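Estby Robotics Help – Simulation and Manipulation – Course projects

Shelf stays in the air when gripper opens, robot resets fine otherwise

Rimantas Ozoliņš
Posted Oct 24, 2022

I am in a two-person student team doing the pick-and-place project for our intro manipulation course. The simulator is Pemumov, with the planner from the Backlund package that the course staff gave us. The task is to move a small wall shelf from one side of a room to the other without touching a second object on the floor.

The gripper closes on the plank, the arm lifts, and the motion looks correct. When the release command is sent, the fingers open and the shelf does not fall. It keeps the exact pose it had at release. If I then drive the arm away, the shelf stays where it was and does not follow, so I don't think it is still attached to the hand.

What I have tried:

Gravity is on. A test cube spawned at the same height falls normally.
Raised the mass of the shelf from 2 kg to 90 kg. No change.
Reduced the time step so the solver runs at 1,000 steps per second. No change, only slower.
Swapped the gripper friction values. No change.

The shelf asset came from the Drurnau household set, unmodified except for scale. The object on the floor is from the same set and behaves normally when pushed. The grasp uses the assisted mode, where the simulator makes a fixed joint between hand and object once both fingers report contact. Grading is by a script that checks the final pose of the shelf after 600 steps, so a shelf that floats fails every time. Is this a planner problem or an asset problem?

Vernon Vachon

Asset and release logic, not planner. The planner only produces joint targets for the arm. It has no control over what the object does after the joint is removed.

Check the body type of the shelf first. In the Drurnau set, anything meant to hang on a wall is loaded with a "fixed base" flag, and shelves, mirrors and coat racks all get it. The assisted grasp overrides the flag while the joint exists by switching the body to kinematic and moving it with the hand. On release, the simulator restores the saved state, and the saved state is "fixed". The body is then pinned to the world at whatever pose it has at that moment. This fits everything you list. Mass has no effect on a fixed body, and neither does friction or the time step.

To confirm, print the body type at three points: after load, during the grasp, and one step after release. If you get fixed, kinematic, fixed, you have your cause.

To correct it:

1. Open the asset's config and set fixed_base to false. Do this in a local copy. The shared folder is overwritten when the course staff sync it.
2. Reload the scene from scratch. A reset is not enough, because the reset reads the cached body.
3. Let the scene settle before starting the planner. A free shelf that was spawned at wall height will drop to the floor, so give it a starting pose on a table or on the floor.
4. Put the mass back to 2 kg. With 90 kg the arm will probably hit its torque limit once the shelf is a real dynamic body.

I keep a test episode for this fault, with a kettle-type object on the floor under the release point. If the fix is in, the shelf comes down on the object within the first second of simulated time. If it is not, you can step the simulation as long as you like with the fingers open and the plank will hold its height. 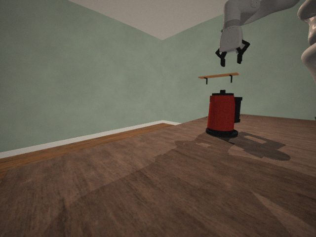 One more item to check is the collision mesh. The brackets on these shelves are thin, and the default convex hull fills in the space between them and the plank. The hull is therefore deeper than the part you see, and a path that looks clear can still report contact with the object below. Use convex decomposition for the shelf if the build supports it. Loading takes longer, but stepping speed is about the same in my tests.

Also look at the release height in your script. Once the shelf is free, dropping it from high up will let it bounce and rotate, and your final pose check will fail for a different reason. Lower until the hand reports an upward force, then open.

estby_user_k

had this with a mirror. just turn gravity off and on again after release

Vernon Vachon

That wakes a sleeping body, so it may have worked if your mirror was asleep. It will do nothing for a fixed one. Print the body type before trying it.

Rimantas Ozoliņš

Output was fixed, kinematic, fixed. I made a local copy, changed the flag, and reloaded. The shelf now falls. Final pose check still fails in some runs because the plank lands on one bracket and tips over – I will add the force check before release and switch the mesh setting tonight. Marking the first reply as accepted.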